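作業ノート Clurkeck班(双腕ピック&プレース)
2018年10月6日 Ó Flaithearta棟 2階 実習室
記入:Meriem El Fassi
作業者:El Fassi、Matěj Ševčík、Tincuța Ursu(午後から)

1. 目的
Hurska予選課題の小物仕分けについて、把持幅の指令値と手首カメラの露光を見直す。前回までの失敗は、箱の角をつかみ損ねるものと、カゴの縁に当てるものに分かれていた。今回は前者を先に片づけ、後者は軌道を直すところまでとする。

2. 起動時の確認
制御ノードはSkaltikの旧版のまま。新版は左腕の関節オフセットの読み込み順が変わっており、移行は予選後に行う。起動後に原点復帰を二回、左右の手先位置に差がないことを確認。右腕の肘に軽い異音あり。無負荷では再現せず、記録だけ残す。

把持幅の指令値は、7月に決めた871を全品目に使っていた。薄い物には広すぎ、閉じるまでの時間が無駄になっている。Ševčíkの提案で、小箱と平たい袋は823に下げ、筒状の物は871で据え置き。設定ファイルは品目ごとに分けた。

3. 小箱
箱を机の木目に対して斜めに置き、真上から接近させる。検出器の出す角度が90度の対称性で飛ぶことがあり、手首が不要に大きく回る。現在角に近いほうの解を選ぶ処理を追加した。追加後、飛びは出ていない。ただし置き方の種類が少なく、まだ判断材料としては弱い。

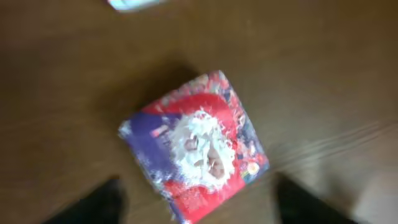 手首カメラ、小箱。約45度に傾けた置き方。印刷面の文字は流れて読めない。

ブレは移動中の露光時間が長いことによる。検出に使うのは停止後のコマだけなので把持には影響しないが、追従中の姿勢更新にも同じ映像を使う予定のため、放置はできない。露光を半分にしてゲインを上げたところ、茶色の天板にノイズが乗り、赤い面の輪郭が不安定になった。照明を足すほうが先。Ursuが倉庫のLEDパネルを確認する。

停止判定の待ち時間は1,000 msから変更せず。短くすると手先の残留振動を拾う。ここを削っても全体時間への効果は小さい。

4. ボトル
把持位置は胴の中央としていたが、ラベルで滑る件があり、キャップ寄りに変更。指の開きは871のまま。閉じ速度は下げた。カゴへの移送は、上昇、水平移動、下降の三段を一本の曲線につないだもので試す。

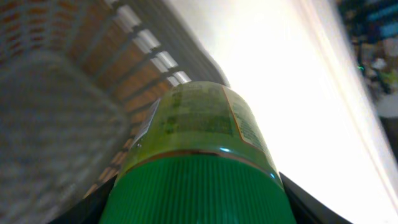 移送軌道の問題は、経由点の高さを手先基準で決めていたことにある。手先がカゴの縁より十分高くても、持っている物の先端がどこにあるかは計算に入っていなかった。ボトルは緑のキャップの側を指で挟んでおり、胴の細いほうの端が編みカゴの縁のすぐそばまで来ている。この姿勢では、余裕を見るべき点は指先から離れた反対側の端になる。品目ごとに「手先から先端までの長さ」を持たせ、経由点の高さに加算するよう変更した。傾きも考慮する必要があるが、当面は最も長い向きを仮定して安全側に取る。

加算後の軌道で11回実行。縁への接触なし。動作時間は延びた。上昇量を過大に取っている分なので、傾きを入れれば戻せる見込み。

露出についても一点。白い面が視野に入ると飛び、キャップや指の輪郭は残るが、面の境界は取れない。自動露出の測光範囲を中央に絞る。設定項目名はSkaltikの資料と実機で一致していないため、Ó Dubhghaillに確認を依頼済み。

5. 小物の配置
次の段階として、複数の小物を寄せて置き、両腕で分担させる。干渉回避は机の中央で左右の担当領域を切る単純なもの。境界付近の物は、先に空いた腕が取る。

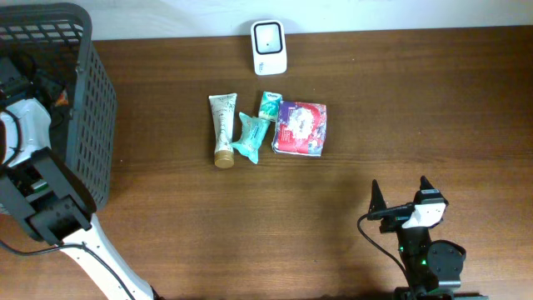

頭部視点。チューブ、青緑の包み、小型パック、角形の袋。左に濃灰色のカゴ。

包みと小型パックが少し重なっており、上から見た検出枠が一つにまとまる場合がある。この配置を標準の試験配置に採用し、重なりを意図的に残す。角形の袋は表面に光沢があり、頭部カメラで反射が出ると枠がずれるおそれ。パネル照明を入れたあとに再確認。

分担の境界は、クラスタが中央からやや左に寄っているため、現状の切り方では左腕に仕事が偏る。Ursuは境界線を可変にする案、Ševčíkは固定のまま順番だけ変える案。固定で先に時間を測り、偏りが問題になる場合のみ可変を検討することにした。測定は未実施。

6. その他
・左グリッパのケーブルが机面に垂れる。手首側で一か所固定すること。結束は締めすぎない。
・設定ファイルの変更は共有フォルダの「grip_width」に置いた。旧設定は同じ場所に残してある。
・右腕の異音は、負荷をかけた状態で次回もう一度聞く。
・ログの時刻が頭部カメラだけずれている。同期の設定を見ること(Ševčík)。

7. 次回
LEDパネル設置、露光の再調整。先端長さの登録を残りの品目に拡大。固定境界での両腕動作の時間測定。Olvera先生の確認は測定値がそろってから依頼する。

追記(Ševčík):角度の解を選ぶ処理で、現在角との差がちょうど45度のとき左右どちらにも転ぶ。前回選んだ側を優先するように直した。動作は未確認。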